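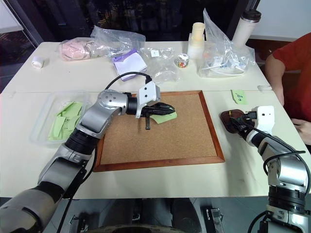 Cork board tips, quick ones

Typing this up between loads of laundry so excuse the mess. Everything I know about keeping a pin board useful. Started because ours had a takeout menu on it from a place that closed. Also three dentist cards, all for the same visit.

Lay it flat first

Take the board down. Put it on a table. So much easier than standing there with pins in your mouth. You can shift papers, stand back, shift them again, nothing falls behind the dresser. Clear a good space in front of you and push the rest of your stuff to the back.

Turn the board whatever way suits your hand. Doesn't need to be square to the table. You're not hanging it yet.

One color of paper

Best change I made. Light green for us. Pale enough to read pencil on, and it shows up on tan cork way better than cream or kraft. White is OK but looks like junk mail after a week. Dark colors, forget it, you'll be squinting at your own handwriting from the doorway.

If you want two colors, fine, but decide what each one means and write it down. We tried four once. Lasted till October.

Keep the slips in an open tub

See-through plastic, no lid. Lids kill it. If I have to pop a lid I write on the back of an envelope instead and then the envelope gets recycled.

Don't bother stacking them neat. Loose pile is fine. You grab one, you write, done. Creased ones go for shopping lists. Folded ones flatten out under a cookbook overnight, or just use them folded, who cares.

Tub goes on the left if you write right handed. Sounds fussy but try it. Left hand grabs, right hand has the pen already.

Cutting your own

Regular letter sheet, fold in half, fold again, cut on the folds. Four slips. I do 16 at a time, so four sheets, and that gets us thru most of a month. Don't cut a giant batch, the edges curl if they sit near the stove.

Save the odd shaped scraps too. A curved edge or a wonky corner makes a note easier to spot. My "call back" notes are all wonky on purpose now.

Placing before pinning

Put papers down without pins first. All of them. Then look. Then pin. I used to pin as I went and the top half would be packed and the bottom bare.

Rough order that works here:

Top middle: this week only. Eyes go there first.
Top left: phone numbers, the wifi password for guests.
Right side: school stuff, forms to sign.
Bottom: coupons, tickets, things with a far off date.

Leave some cork showing. If you can't see any cork it's wallpaper and you'll stop reading it.

Pins vs. tape vs. glue

Pins. Short ones with a fat head. One pin per slip, top center, unless there's a fan in the room, then two.

Tape pulls crumbs off the cork. Glue stick if you're making a display that stays put, like a bulletin board for a classroom, otherwise no. My neighbor Kurniawati Khoo uses glue dots on hers and swears by them but she also repaints the board every year so she has no cork left to ruin.

Thin board and the pins poke out the back? Stick felt pads on the back corners so it sits off the wall a little. Saves the paint.

Cleaning cork

Dry brush first. An old soft paintbrush is good. Go over it flat on the table, then tip it over the trash and tap the back.

Spots: barely damp cloth, drop of dish soap. Dab. Don't rub, it crumbles. Let it dry flat, not leaning, mine warped from leaning by the heater.

Old pin holes close up some if you dampen that area and leave it overnight. Not all the way. Good enough.

Wood frame around the edge gets a dry cloth. If there's a nick in a reddish brown frame, a matching crayon hides it, or rub a walnut on it. Wipe off the extra right away. Tape residue on the frame, little cooking oil on a cotton ball, keep it OFF the cork.

Hanging it back up

Eye height for the shortest person who has to read it. Ours went down 12 inches and suddenly the kids had no excuse.

Two hooks, never one. One hook and it tilts every time the door slams. Measure from the frame and not the cork. Ask me how many holes are behind our board.

Not above the toaster. Paper. Crumbs. Heat. No.

The weekly clear

Do it Sunday night, set the timer for 90 seconds. Anything past its date comes off. Anything you can't read comes off. Blank backs go back in the tub, used ones go in recycling. Pins in a jar lid or you WILL step on one.

If a note survives three clears without anybody doing the thing, do the thing or toss it. I had "fix gate latch" up there so long the green faded.

Reader bit

Yusri Saragih wrote in asking what to do with a board too small for a family of five. Two things. Half size slips, and overlap them like shingles with one pin thru the top edges, newest in front. Works for receipts too. Or get a second small board and put it inside the pantry door for food only.

Next time, junk drawers. Send me yours, the worse the better. Oh and if you've got a trick for getting marker off a wood frame please send that first, mine has a blue streak and I've tried evrything in the cupboard.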